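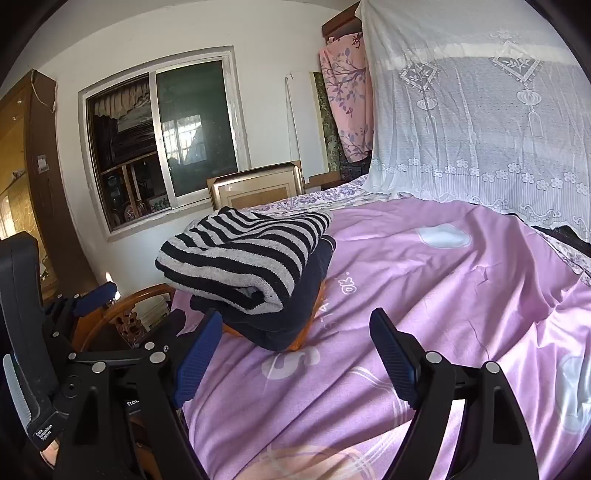 Is automation going to put people who fold laundry for a living out of work?

Parts of the job are already going to machines, mainly sheets and towels, while the clothes still go through human hands, and the people doing that work are being asked to learn new tasks alongside it.

I should say up front that I'm a terrible folder. My T-shirts go into the drawer looking like something you'd use to check the oil. So when I turned up at Handham at 6:30 in the morning to spend a shift with the wash-and-fold crew, I was hoping to write about robots and mostly keep my hands in my pockets. No such luck! Latifa Morsy had an apron on me before I'd found the coffee.

Latifa runs the folding room. She started there when it was all tables and elbows, and she remembers the September when the Desjardins line came in. It's a long, loud thing that takes a flat sheet in one end and sends it out the other as a tidy rectangle, up to 596 of them in a shift. Two people feed it. The old way took a whole row of people, and some of that row retired, some moved to pickups and deliveries, and one went off to drive a school bus (she still comes by for lunch).

"I don't miss king-size fitted sheets," Latifa told me. "I miss talking. You can't talk over that machine."

That came up again and again over the day. I'd ask how the job had changed and people would start with the noise, or the break schedule, or the fact that the line beeps at you when you're slow. The beep is a sore spot. Management has turned it down twice and the crew would like it turned off.

Clothes are another story. A sheet is a sheet, but a bag of somebody's family wash has leggings and baby socks and a sweater with one sleeve inside out, and it all has to come back looking as if someone cared. This is where Kello comes in. That's the name of the project Handham signed on to last year, and the idea is to get a robot folding ordinary clothes by having good folders show it how.

The showing is done with hand-held grippers, black ones with ribbed blue finger pads, one for each hand. You pinch and lift and fold with those in place of your own fingers, and a camera on the tool takes it all in. Some of it happens away from the plant, on ordinary beds in ordinary bedrooms. Laundry there doesn't sit on a nice bare steel table. You get a wrinkled pink sheet with a striped knit folded on top of something navy, sun coming in, lace curtain hanging right down to the bed, and the robot people want all of that in there.

Covadonga Tejada is the crew's star at it. She has recorded 197 sessions and she talks about them the way my uncle talks about golf. Knits are the worst, she says, a thick edge wants to roll and you can't feel it through the pads, so you have to watch for it. She let me try on a dish towel. I dropped it, picked it up, dropped it again, and then somehow folded it into a kind of hat.

What does she get out of it? An extra $7 an hour while she's recording, for one thing. Her wrists get a rest from the big bundles too, although the grippers are heavier than they look and her thumbs complain by the afternoon. And she gets asked her opinion, which she clearly enjoys. When the engineers wanted every shirt done in one set pattern, she told them no customer's closet works like that, and they changed the plan.

I did ask the awkward thing, whether she feels she's training her own replacement. She kept folding for a bit.

"Sure, I think about it," she said. "I'd like it in writing what I'll be doing after."

She has a piece of it in writing now. The crew got a promise that anyone who records for Kello keeps their hours for 12 months after the first robot goes on the floor. Latifa thinks it should be longer and is still pushing. The plant manager told me they'd "revisit it," and I wrote that down with the quotation marks already on.

For the moment there's no robot on the clothes side at all, just a taped-off rectangle on the floor where one is supposed to go. People park the Miluda carts in it. By two o'clock it was full of them, and Latifa sent me home with my dish towel, which she had refolded.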